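The great cup cupboard clean-out

So I finally did the cup cupboard. If you've been reading for a while you'll know the one I mean, the skinny one left of the stove that you have to open with one hand up ready to catch something. I've been putting it off since we moved in. Then in September a travel mug came down on my foot while I was trying to get at the teapot, and I said a word my mother wouldn't like, and that was that.

I started after breakfast thinking I'd be done by ten. I was not done by ten!

First job was getting everything out. I laid an old beach towel on the kitchen table and just kept going until the shelves were bare, and there were 40 things on that towel by the end. Forty! There are two of us in this house. My husband drinks tea out of exactly one mug and gets grumpy if it's in the dishwasher, so you can work out for yourself whose fault the other 39 are.

I sorted them into piles. Mugs with handles, glasses, kids' cups left over from when the nieces used to stay, and then the one that surprised me, which was all the metal ones. Tumblers, travel cups, a couple of drink bottles that had wandered in from the pantry. I'd have guessed at three or four metal ones. There were nine.

The mugs were easy. Anything chipped on the drinking side went, and anything I couldn't remember using went too, apart from the green one from Loretta Esposito's pottery class, which holds hardly any coffee and tips a bit to the left but I love it. (Loretta, if you're reading, it's still in the front row.) The kids' cups I boxed up for my sister's place. The glasses I left more or less alone, although I did find a jam jar in among them that I must have decided was a glass at some point.

Then the shelves themselves. Ugh. There was a sticky ring on the bottom one that I think was honey, and a layer of that grey fluff you only get at the very back where the cloth never reaches. Warm water and dish soap did most of it, and I used the edge of an old bank card on the honey. I let it all dry with the doors open while I had lunch. The old liner was curling at the corners so I put in some of that ribbed Flerna matting, cut a bit short the first time because I measured the shelf and forgot the lip at the front. Second go was fine. The colour is called oatmeal and it looks like beige to me, but it grips nicely and the mugs don't skate about any more.

Back to the metal ones, which took most of the afternoon.

The trouble with tumblers is they look fine from the outside. You rinse them, you stand them upside down on the rack, you put the lid on and away they go, and you never really look in. I took all nine to the window and looked in. Four of them were lovely. Two had a brown tea stain going halfway up. One of the Tileo ones smelled so strongly of old coffee that I put it down and went and stood on the back step for a minute.

My method, such as it is - a heaped teaspoon of bicarb in the bottom, fill it to the top with hot water from the kettle, leave it for 25 minutes with the lid off, then go round the inside with a bottle brush and rinse well. I did them in two lots because I only have so much bench. The lids got pulled apart and soaked separately in a bowl of soapy water, and if you haven't taken the rubber seal out of a travel lid for a while, maybe don't do it right before dinner.

The Cuesta one came up beautifully and so did both the stained ones, after a second round. The smelly Tileo got three goes and still had a whiff of something, so that's now holding wooden spoons next to the stove and I think we're both happier.

The ones that turned out to be the easiest by miles were the plain ones with the wide tops. You can get your whole hand in with a cloth, right down to the bottom, and you can see what you're doing. I've got a favourite now, sort of a mustardy beige on the outside and bare steel inside, wider at the mouth and narrower at the base, and it's gone to the front of the middle shelf where I can grab it in the morning with my eyes shut.

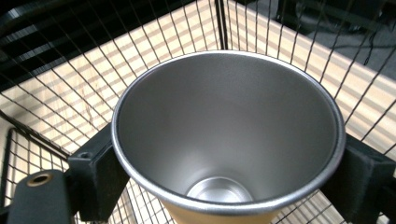

What do you do about a tumbler that tastes of metal?

Fill it with warm water and a good splash of white vinegar, leave it for half an hour, rinse it out and then wash it as usual with dish soap. If it's new, do that before you drink from it the first time. Don't mix the vinegar in with the bicarb, they just fizz each other flat.

A few other things, while I've got the kettle on.

Lids now live in their own basket. I used to keep every lid on its cup, and I'm sure that's where the musty smell came from. The basket is an old bread one and it fits sideways on the top shelf with a little bit hanging over. If a lid doesn't fit anything we own, it's out. I had two like that and I still don't know what they belonged to.

I don't stack the metal ones any more either. I had a pair jammed together so tightly that I had to put cold water in the inside one and stand the outside one in hot to get them apart. It worked, with a pop that scared the dog.

The tall bottles have gone back to the pantry where they should have been all along. The Dandulov flask is the only one allowed to stay, on the bottom shelf lying on its side, and that's purely because it's the one we take to the beach and I'd never find it otherwise.

So that's the cupboard. I ended up with a box for the op shop, a smaller box for my sister and an actual gap on the middle shelf, and I've already told my husband that the gap is not for his protein shaker. He's eyeing it off. I've got until the weekend before something ends up in there, I reckon.

The drawer under the oven is next. I opened it for a look this afternoon and there were baking trays in there I'd swear I gave away at the old house, so I closed it again and made a cup of tea.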